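Monday, October 8, 2018

# Wire Night Is Back at the Dillwood, and So Is the Flowered Tablecloth

If you walked past the Dillwood building last week and wondered why there was a sandwich board out front that just said BRING YOUR TANGLES, I can fill you in! The fall wire drive has started. It's the one where people in Wurnlow clean out their garages and drawers and hand over every snarl of leftover wire they've been stepping around all year, and the craft room sorts it, winds it and passes it along to anybody who can use it.

I stopped by on opening evening meaning to stay a few minutes and drop off a bag of old bell wire (my late uncle's, he saved everything). I stayed until they locked up.

Janelle Mangubat runs the sorting again this year. She told me the drive took in 70 bags in September alone, before they'd even put the board out, and that most of it came from people redoing their basements after the wet spring. Some of it is nice heavy stuff that goes straight to the jewelry class. A lot of it is the thin kind, and the thin kind is where your patience goes to die.

"You can't pull it," Janelle said. "Everybody wants to pull it. You find a loop that's willing to move and you move that one."

I pulled it. She saw me pull it. We moved on.

The thin blue is what everyone was talking about, and I get it, it's a pretty color and there's plenty of it this year. It also grabs onto everything it's near, so a bundle may start out blue at one end and be something darker and finer by the time you get to the other.

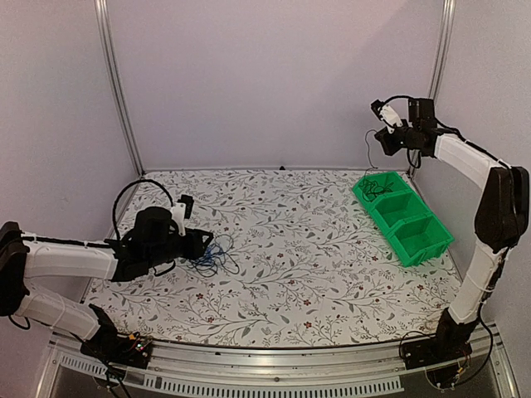 ## What happens to it all

Once a tangle is loose enough to work with, it gets separated by color and then by thickness, and the good lengths go onto spools. Short bits go in a coffee can. The coffee can goes to Notburga Gisler, who teaches the Thursday beading class and makes the little wire birds you've probably seen in the window at Pomell. She has 7 students signed up for the fall and says she has room for more, beginners very welcome, and you don't need your own pliers.

The long lengths are spoken for already, I'm sorry to say. Dumisani Hlongwane at the high school has asked for all the blue he can get for the winter set. They're doing something with an underwater forest and he wants the vines to catch the light. He showed me a sketch on the back of a permission slip and I have to say it looked terrific, even if I couldn't tell which way was up.

Now, about that cloth. I know some of you have opinions (I got two phone calls after last year's write-up!). The white one with the gray-green leaves and the little dark red flowers is staying. Marlies Stöckli, who brought it in, says a pattern that pale is the best thing going for this job, as blue wire shows up on it right away and you don't lose the ends. Mackenzie Simard would like it known that she still prefers plain brown paper, and that brown paper doesn't need ironing. They were both perfectly cheerful about it and I'm staying out of it.

I will say that after an hour of squinting at wire I was glad to have flowers to look at.

A loose tangle in the middle of the cloth is how most of them begin, and the thin blue ones are slower than you'd think. Janelle's tip is to spread it out flat and leave it be while you look for an end. Mine is to eat something first. Palacios next door is doing soup again and they'll let you carry it over if you bring the bowl back. 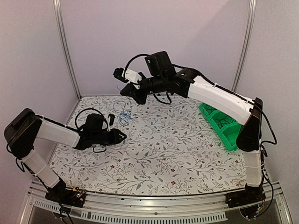
## If you'd like to help or drop off

- The craft room is open for sorting Tuesday and Thursday evenings through the end of the month. Come in by the side door, the front one sticks.
- Drop-offs go in the blue bin in the hall. Please bag your wire and tie the bag shut.
- Copper, steel and coated craft wire are all fine. No barbed wire, please, and no strings of lights with the bulbs still in.
- Kids can come with a grown-up. Bring reading glasses if you own a pair.

Last year's drive finished at 2251 feet of usable wire on spools, according to the tally sheet taped inside the closet door, and this year Janelle had first written down 2000 as the goal. Then she looked at the hall bin, crossed it out, and left the space blank. She says she'll fill it in once she can see the floor in there.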